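Forty-nine goes at a drawer: an afternoon with the people who teach machines by hand

16 March 2021 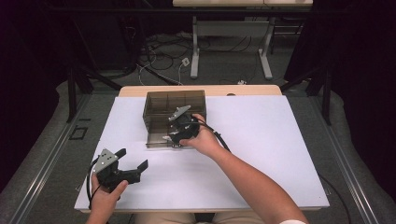 Drawer work at Plindow, one gripper in each hand.

I had a picture in my head of how you teach a robot to do things. It involved a lot of whiteboards and somebody typing very fast. So I was a bit thrown when I got to Plindow and found that the job I'd come to ask about mostly involves sitting on a chair and fiddling with a small plastic storage box.

The person I was there to talk to is one of the demonstrators, which is the word they use for anyone who sits at the table and does the task so that a learning system can have examples of it. They'd rather not have their name up on the internet (fair enough!), so I'll just call them my host. They've been at it since last July. Before that they worked in a fabric shop, cutting lengths and untangling zips, and they reckon that was better training than any degree.

"I came in thinking I'd be driving a robot," they told me. "Like with a joystick. Then they handed me these two grippers and said, right, open the drawer. I said, where's the robot? And they said, you're it for now."

The grippers are black with a grey metal plate on top, and you hold one in each hand and do everything with the tips. Cables run off them and down past your wrists. I had a go later on and my first thought was that it's like trying to butter toast with two pairs of barbecue tongs.

I asked what the box was for, expecting there to be some grand reason behind it. My host laughed at me.

"It's a box with a drawer. People have them everywhere, on desks, in bathrooms, in the shed. If you want a machine that can help around a house it has to cope with a cheap little drawer that slides too easily. This one you can see through, so that's another headache for it. You and I look at brown see-through plastic and we know where the edge is. The model has to work that out, and it's pretty bad at it."

The task that week was called Lisik on the schedule. All of the tasks get made-up names, apparently so that people stop arguing about what to call them. Lisik goes like this: drawer open, something small in, drawer shut, hands back to where they started. Each run through is an episode, and my host had done 49 of them by the time I turned up after lunch.

"Forty-nine and I threw out two," they said. "One I sneezed. The other one I bumped the whole box sideways and then sort of shoved it back, and it looked dreadful."

Now, I'd have thought the shoving back was useful. Surely a robot ought to know what to do when it bumps the box? I said so, feeling quite clever, and got a very patient nod.

"Yeah, we do want those. We collect recoveries, but we collect them on purpose and we label them. What you don't want is a muddle in the middle of a clean run where even I couldn't tell you what I was trying to do. If I can't explain it, what's the model going to learn from it?"

That led us on to the bit I found most interesting, and it's about how slowly you have to go. Or not slowly exactly - evenly. People who are new to it rush the easy part and then hover for ages over the fiddly part, and the hovering goes into the data like everything else. My host said they'd once seen an early model trained on a batch from their own first fortnight, and it did the hover.

"It came up to the drawer and just hung there, wobbling. And I thought, oh no, that's me! That's me deciding which side to grab. It was like hearing yourself on an answering machine."

These days they decide before they move. They pick the side, pick the angle, then go. They also change something between runs: shift the box a bit along the white board, turn it slightly, start with the hands wider apart. Left to themselves people put the thing back in exactly the same spot every time, and then the model only knows about that spot. There's a sheet of starting positions for Lisik, 26 in all, and you're meant to work through the lot before you repeat any. My host admits to having favourites. Number 14 is lovely. Number 9 has the drawer pointing at your elbow and is universally loathed.

I wanted to know why it takes both hands. You can pull a drawer open with one, after all.

"Try it," they said.

So I did, and the whole box came towards me across the board. It weighs next to nothing. At home I'd have steadied it with a couple of fingers without even noticing, and my host says most of the job is catching yourself at exactly that sort of thing. One gripper has to hold the box or brace against it while the other does the pulling, and you have to leave room for both sets of cables. My second try was better. My third I got the tip behind the drawer front and felt unreasonably proud of myself. (None of mine were kept. I did ask.)

After a session the episodes go up to a system called Rorinent, where somebody else watches them back and marks where each step starts and finishes. Demonstrators don't review their own. My host used to think that was a trust thing and was slightly huffy about it, but they've come around.

"When I watch mine I see what I meant to do. The reviewer only sees what I did. They'll send one back with a note saying 'drawer not fully closed' and I'll swear blind it was, and then I look and there's a gap."

We talked a bit about tiredness. Shoulders go first, then thumbs. They do 20 minutes on and then get up, and if the closing gets sloppy they stop for the day whatever the count says. There was a stretch last year on a task called Adebisi - folding small cloths, by the sound of it one of the harder ones - when everybody was pushing to hit a number and most of the last day's work had to be binned.

"So now no one says the number out loud. It's on the sheet if you want it."

I asked whether it felt strange, teaching a machine to do something you can do yourself without thinking. They had to chew on that one for a while.

"It's made me worse at drawers, I can tell you that much. I was getting a spoon out the other morning and I stood there planning my approach. My kid thought I'd lost it."

And would they trust the finished thing in their own kitchen? "With the spoons, yes. Ask me again about the glasses."

They had a few positions left on the sheet before home time, number 9 among them, so I took my tea and let them get on with it.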